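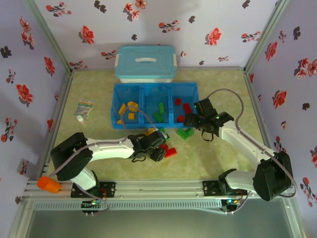 Demonstration by teleoperation

Teleoperated demonstration is a way of showing a robot a task by having a person drive its arms through it, over and over, while everything is recorded. Part of the wider field of robot learning from demonstration. Also called teleop collection or, in older write-ups, puppeteering. Stub – needs sources for the middle section.

Overview

Two main branches. In hand guiding (kinesthetic teaching) the operator grabs the arm itself and moves it. In remote control the operator moves something else – a second, smaller set of arms, a handheld controller, a glove – and the working arms follow. Remote control keeps hands out of the camera views, one reason it took over for two-armed work.

One run through of the task is an episode. Episodes get saved with joint positions, gripper opening and the video, all on one clock. If the clocks drift the episode is usually thrown out.

Common setup

Two arms on a shared rail, a fixed camera looking down at the work, small cameras at the wrists. Walls on the sides to keep the background steady, or to vary it on purpose: patterned panels are swapped in so the trained policy doesn't lean on a plain gray wall. Leader and follower arms normally have the same joint layout. Mismatched pairs work but need a mapping step, and operators complain of wrist lag.

Sorting tasks

Sorting by color is a popular first task. Toy bricks, a tray with compartments, one color to each. Cheap, easy to reset, and it's plain to see when a piece is in the wrong place. Large bricks are easier to grasp than small ones, but odd shapes (rounded tops, lattice sides) slip in a parallel gripper and call for a change of approach angle. Pieces already in the tray get in the way of later ones. From the wrist a full compartment is mostly one color, with edges hard to tell apart.

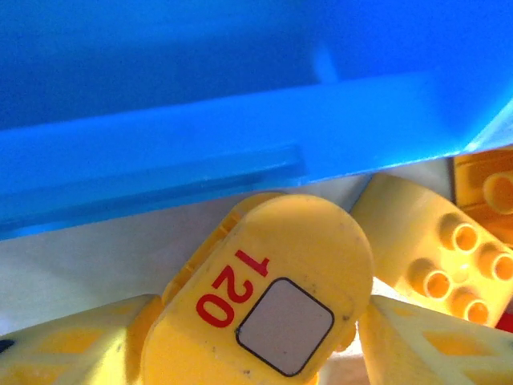
Yook, on this article's talk page, objects that wrist views are oversold here and that for sorting the fixed camera does most of the work until the last moment before the grip. The point is disputed. Most published setups keep both.

Amount of data

Varies alot. A single short task may be taught from 500 episodes, sometimes far fewer. The Stastemine set, released in February, holds 1,833 episodes over 11 tasks, all two-armed. Clokard, a recording tool, is used with it and stores failed attempts under a seperate flag. Failures with a recovery are often kept, failures without one mostly not.

Limits

Slow. Operators tire, and tired operators make jerky paths. Little or no sense of touch on most rigs, so grip force is judged by eye. Style differs between people – one always reaches left arm first, another waits – and the policy can end up averaging the 2, badly.

See also: Hand guiding; Leader-follower arms; Vorno (simulator)

Last edited 2023-03-22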